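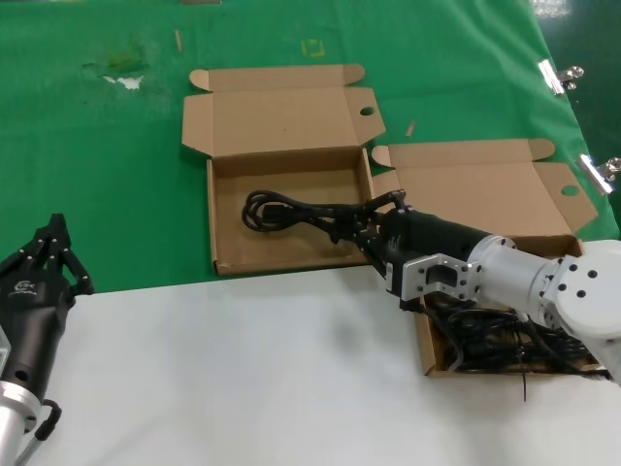

Cable transfer, two-box layout. The right arm has hold of the cable over the left box.

Section 4: Before you run the cable job

I wrote this section after Jarmila Havlíček asked me why her Turnico cell kept getting flagged at review. Most of what follows is housekeeping, and I know you want to skip ahead to the fun part. Please don't! It's short.

4.1 Setting up the table

1. Put both arms in hold and keep your hands out of the reach zone until the status page says HOLD for each one. One arm holding doesn't mean the other is.
2. Pull the green cloth flat and clip it to the table edge. I check every clip with a good tug.
3. Open both mailer boxes all the way, lids up and side flaps out. A half-folded flap is going to catch a finger sooner or later.
4. Lay the cable to be moved in a loose coil, plug where you can get at it. No knots, no tight wraps.
5. Look over the cloth for splinters, bits of tape and worn spots. Pick up what's loose and write down what isn't.

Note: Cables have to be unplugged at both ends before they go anywhere near a box. I've had people tell me "it's only a charger." Still no.

4.2 Setting the speed

Keep the speed slider at 50 or lower for anything with cables in it. I run mine at 49, a leftover habit from an old Flistoreo build that threw a warning right at the limit (Radoslava Šindelář fixed that in May, and I've never moved my slider back).

Caution: Never reach in to free a snagged cable while an arm is live. Press stop, wait for HOLD, then open the gripper from the panel. If the cable is stretched tight, jog the arm back toward the box first so it doesn't whip when the fingers let go. 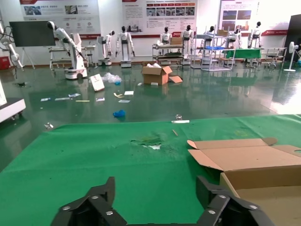

4.3 Floor and walkways

Our house rule at Urkcombe is that the floor counts as part of the cell. Wrappers, bags, tape and packing scraps go in the bin before the next run starts, and the same goes for empty boxes that aren't in use. Mobile bases and loose plastic don't mix, and neither do people walking backward with a laptop.

1. Walk the whole way around the table, then out to the nearest mobile base.
2. Pick up anything loose, even the tiny clear pieces. Those are the ones I end up stepping on.
3. Leave a clear path to the stop button from wherever the operator stands.
4. Initial the sheet. If you had to stop partway through a run, do the walk again before restarting.

Note: The Zeman checklist puts the floor walk at the end of the shift. Do it then too, but do it before each run as well. We agreed on that one Tuesday and the printed copies haven't caught up yet.

Go on to Section 5 when the sheet is signed and both arms still show HOLD.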